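Desten Two-Arm Handling Project: Progress Report
Submitted to Brustemness by Chinyere Adeleke, 2018-10-04

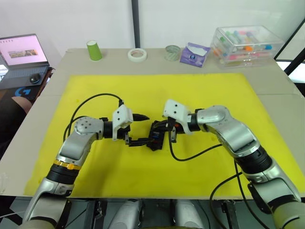

Work this period

We recorded 1,468 demonstrations on the two-arm station at Nurnley. Most are tasks where both grippers hold one small part at the same time over the yellow mat. Faustino Cisneros and Uchenna Ezeani did the recording. Each demonstration is checked before it goes into the training set, and 400 are still waiting for a check.

Problems

We lost 3 days in March to a faulty joint controller on the right arm. Recordings made on the day it failed have been left out. Grasp labels were also inconsistent between operators, so Olanrewaju Anozie rewrote the labeling guide and the older files are being relabeled.

Next period

Record 600 more demonstrations, mainly handovers from left to right. Finish the checks and retrain the model on the full set. We request no change to the budget.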